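Ticket n° 427
Objet : gobelets en papier bloqués les uns dans les autres après empilage
Site : Trorkgate, salle du rez-de-chaussée
Produit : gobelet papier blanc à bande bleue, fournisseur Skadine
Ouvert le : 22/08/2021
Priorité : normale
État : résolu, surveillance en cours

Description du problème

Les gobelets livrés en juin se séparent mal. Lorsqu'on prélève un gobelet en bout de colonne, le suivant vient avec, parfois deux. Le défaut apparaît surtout sur les colonnes hautes. L'ancien stock Oakley, stocké dans le même placard et manipulé de la même façon, ne présente pas ce comportement.

Conséquences relevées : bords écrasés au moment de la séparation forcée, gobelets jetés sans avoir servi, distributeur mural Iltier qui délivre par deux ou ne délivre rien.

Vérifications

Dimensions. Diamètre au bord et diamètre au fond mesurés au pied à coulisse sur un échantillon pris dans chaque carton. Pas d'écart notable avec l'ancien stock. Conicité identique à l'œil.

Humidité. Placard contrôlé, pas de trace d'eau sur les cartons ni sur les étagères. Hypothèse écartée.

Bord roulé. Le bord des gobelets Skadine est un peu plus souple. Sous charge, il passe par-dessus celui du voisin et s'y accroche. Reproduit trois fois sur trois en appuyant sur le haut de la colonne avec la paume.

Distributeur. Came de retenue démontée, nettoyée, remontée. Le défaut persiste avec les gobelets Skadine et disparaît avec les Oakley. Le distributeur est hors de cause.

Cause retenue

Compression axiale pendant la mise en pile. Les gobelets étaient rentrés à fond, ouverture vers le haut, puis tassés pour gagner de la place en hauteur.

Procédure corrective

1. Vider la table et poser la plaque de mousse blanche à plat. Elle évite que la colonne glisse sur le plateau en bois.

2. Retirer de la pile tout gobelet dont le bord est ovalisé ou fendu. Ne pas tenter de le reformer.

3. Monter la colonne principale gobelets retournés, fond vers le haut. Laisser descendre chaque gobelet sous son propre poids, sans appuyer.

4. Traiter le reste par petites piles. Tenir la pile par les côtés, des deux côtés à la fois, sans serrer au niveau du bord.

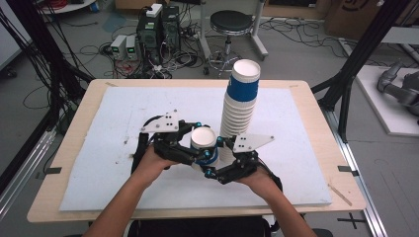
5. Avant de réunir deux piles, vérifier qu'elles sont dans le même sens. Une pile courte ouverture vers le haut doit être retournée avant d'être posée sur une colonne inversée.

6. Contrôler la séparation en soulevant le gobelet du dessus. Si le suivant monte avec lui, tourner légèrement en tenant le fond, sans tirer sur le bord.

7. Ranger les colonnes debout dans le carton, séparateur en place, rien dessus.

Résultat

Essai sur une colonne remontée selon la procédure, environ 9 minutes de travail. Au prélèvement, 2 gobelets collés sur toute la hauteur, séparés par rotation sans déformation. Distributeur Iltier rechargé : fonctionnement normal.

Reste à faire

Demander à Skadine la référence du papier utilisé pour le lot de juin. Afficher les étapes 3 et 6 à l'intérieur de la porte du placard. Réouvrir le ticket si le défaut revient à la prochaine livraison.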